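Week 5: Color in the Still Life

Welcome back, everyone! This week we get to the part of the course I look forward to most – what happens to a color when it sits next to white. Please read the Kenholm chapter before class and bring 2 sheets of heavy paper.

A white cloth is never plain white. It picks up color from whatever touches it, and the shadows lean toward the opposite hue. Put something green on a white cloth and look for a hint of pink in the gray. It's a lovely effect, and once you catch it you'll start finding it on your own kitchen table! 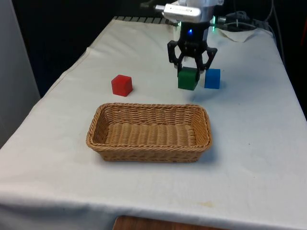

Photo: Eulalia Vergara

Studio exercise (14 minutes, no erasing)

Pick one object with flat sides. Mix three values of its color: light, middle and dark. Paint only those shapes, then paint the cloth last. Keep your brush big and squint a lot – details can wait.

For next time

Write up to 600 words on one painting from the Matidby slides. Tell me where the lightest light falls and which color sits beside it. Pencil sketches in the margins are very welcome.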